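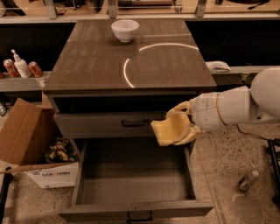 Floter, household manipulation, work package 3
Progress report to the Mustonen fund
28 December 2023

Status: behind plan. Unattended running at Rirkholm is suspended. Attended running continues at reduced speed.

1. Work in the period

The arm ran 1,501 drawer cycles. A cycle consists of opening the lower drawer, placing or removing one soft object, and closing the drawer again. The upper drawer was left out of the test plan for this period. Objects were limited to items that can be compressed without damage, such as a sponge.

26 cycles ended in a fault stop. Most were missed grasps on the handle, which the controller caught and logged correctly. They cost time and have no safety consequence. Two were of a different type and are the reason for this report.

2. The fault

In both cases the controller reported the drawer closed while it was still partly open. The arm then began its return move along the path reserved for a closed drawer. On that path the wrist passes low over the front right corner of the unit. The gripper struck the corner of the drawer side and kept pushing until the joint torque limit tripped.

The first strike tore the padding on one finger, which was replaced. The second moved the unit sideways on the floor and left no damage to the arm. No one was inside the marked area either time.

3. Cause

The drawer state is estimated from the head camera. The estimator looks for the front edge of the drawer and compares it with the edge of the top. The top is glossy, and the overhead light shows in it as a bright curved band. When the band runs close to the front edge, the estimator can take it for the drawer line and return "closed" with high confidence. We reproduced this on recorded data by shifting the band in software. We could not reproduce it with the band masked out.

A second weakness made the first one worse. The contact threshold on the return move had been raised in April to stop nuisance trips from cable drag. It was never lowered after the cable was rerouted.

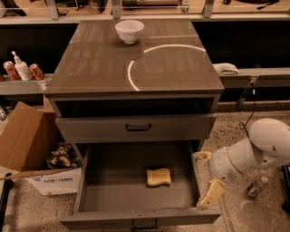
Esko Lindqvist disagrees with the order of these findings. In his view the threshold is the main fault and the camera error is only the trigger, and the report to the fund should say so. The text has been left as written, with his objection recorded.

4. Corrective action

The threshold is back at its original value. The return move now starts with a slow retreat straight back from the drawer. A closed reading must be confirmed by handle position before the fast path is released. A matte cover for the top has been ordered, but the estimator will also be retrained without it, as the Trevby units will not have covers.

5. Effect on the plan

The Trevby installation moves back by one reporting period. No additional funds are requested.

Comments (3)

M. – Was the raised threshold entered in the change log? Section 3 doesn't say.

Esko Lindqvist – It was entered. The review date was left blank.

M. – Then please add that to section 4 as an open item.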